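Grondness Shared Workshop – Bench Notebook
April 30, 2023
Entry 142: linkage gripper, second build

Purpose of the session was to assess the rebuilt gripper on the arm before the design is released to other members. The links are printed in black to the Olton drawing set, revision 3. All pivot holes were reamed by hand after printing, as the first set had bound at the outer joints. Link files are stored under job 3174 on the workshop drive.

The table was covered with the white cloth and the wicker basket set out as the target container. Items for handling were drawn from the member kit. 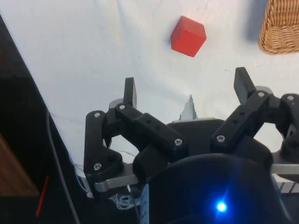 Fastener selection remains the principal open item in this build. The pivots are now fitted with silver hex-socket screws throughout, replacing the cross-head type used on the first build. Members adjusting the fingers should use the short key from the Adamczyk set and should not tighten a pivot beyond the point where the link swings under its own weight. The approach to the red cube is to be made with the fingertip pads facing each other across an open gap, as set here, and the cube between them before any closing command is sent. Creases in the cloth should be smoothed ahead of each run – a raised fold near the fingers is easily taken up with the cube.

Thread-locking compound has not been applied. It will be applied once the pivot settings are agreed. Closing force is held at the value in profile 721 until then.

The ball was handled separately from the cubes, with the release point set low in the basket, toward the back corner. 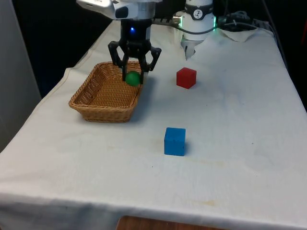

Entry and photographs: Žydrūnas Bite
Checked: Ryszard Pawłowska

With the green ball held between the central fingers, clearance to the braided rim is the dimension to watch. The outer fingers spread wide of the payload and the present waypoint file takes no account of them. A higher approach waypoint is to be added over the basket, with a vertical descent from there. The red and blue cubes may stay on the cloth to the right of the basket during ball runs.

Outstanding: print one spare set of long links; route the wiring at the base through a sleeve; send the revised hole sizes to the Lurnosstead group.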